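A visit to the summer livestock mart at Boltska

Last July I had the chance to visit the livestock mart at Boltska, together with two colleagues from our breeders' club. We keep sheep at home, in a small way, and we wanted to see how a bigger mart is working before we decide where to send our young rams. I write this report for the members who could not come. Please excuse my English, I try to be exact.

We left very early and arrived when the first trailers were already standing in the line. Henryk Walczak, who is responsible for the sheep sales, met us at the gate and gave us rubber boots, because visitors must not walk in the yard with boots from their own farm. Then we had to step through the disinfection bath, also with the new boots. I think this is a good rule and we should copy it. 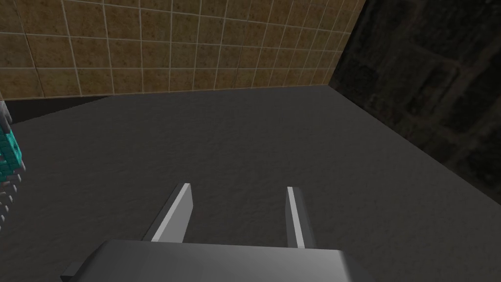
The unloading is done on the north side, where the ground is a little lower, so the ramps do not need to be steep. The animals walk down calmly. Each lot gets a paint mark and goes to its pen, and the pen number is written on a card which the seller keeps. If the card and the ear tags do not agree, the lot waits in a separate pen until the papers are corrected. That morning one seller had to telephone to his wife to find the movement document, and he missed his place in the order of sale. He could sell at the end, but by that time many buyers had gone to eat.

For the day there were almost 400 sheep entered. Most were store lambs, then some cast ewes, and a small class of breeding rams, which was the reason of our trip. The pens are bedded with straw and there is water in every one of them. I asked if it is expensive to have water in all pens, and Henryk Walczak told me that the pipes were laid many years ago and cost them now only a few repairs after frost.

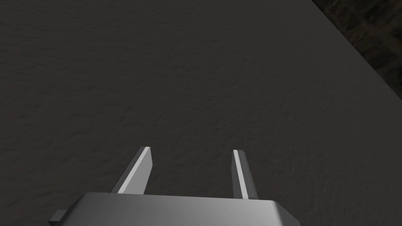
Lizelle Mkhize thought the water was the best thing in the whole yard, and said that she had been in marts where the lambs stood half a day without it. A lamb that drinks, she added, looks better in the ring and also weighs better, so the seller should ask for this even when the mart does not offer it.

The sale started with the store lambs. The ring is round and not large, and the scale is built in the floor before the entrance, so the weight is shown on a board when the lot comes in. The auctioneer was Konrad Baran. He speaks fast, but after each lot he repeats the price and the name of the buyer slowly, and for me as a foreigner this was a great help. In the beginning I did not understand who was bidding. The regular buyers do it with such a small movement that you must know them. Roman Nowicki, from our club, scratched his ear and was very worried for a minute, but Konrad Baran can see the difference.

Heavy, even lots went quickly. Mixed lots were slower, and two sellers took their animals back home because the price did not reach what they wanted. The commission is not charged when the animals are not sold, only a small fee for the pen.

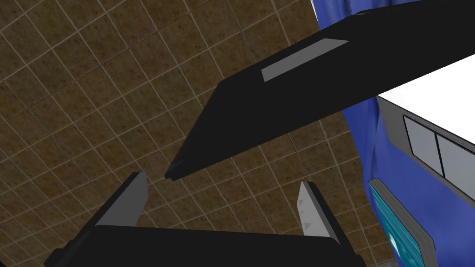

After the lambs came the rams. There were 19 in the catalog, all inspected in the morning for teeth, feet and testicles. The inspector turned one away for a bad foot, and his name was read out as withdrawn, without more comment. The best ram, in my opinion, was a shearling named Grilosura, long in the back and very correct on his legs. He came from the Rolland flock, which sells here every summer. I wanted to bid, but the price passed my limit before I had lifted my hand. Roman Nowicki bought a younger one from the same flock and is content with him until today.

In the canteen we had bean soup and talked with sellers from the Stundenton side, who travel more than an hour to come. They told us that they come for the payment. The money is sent on the day of the sale, and the mart carries the risk if a buyer is late. With us at home, one waits often three weeks.

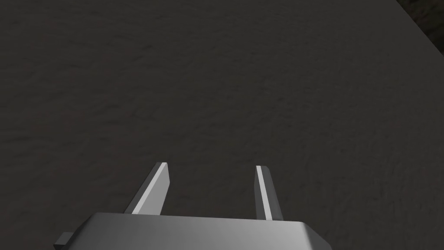
Practical information for members

Entries for the ram class close 50 days before the sale, so you must decide in spring. Store lambs can be entered until the evening before, by telephone.

Bring the movement document in two copies. The office keeps one and there is no copy machine for sellers.

Trailers must be washed before leaving. The washing place is behind the ring, and there can be a long line after the last lot. We washed during the soup time and had no waiting.

Buyers who are new need a letter from their bank or must pay on the same day. Cyprian Nowakowski has the form and will send it to everyone who asks him.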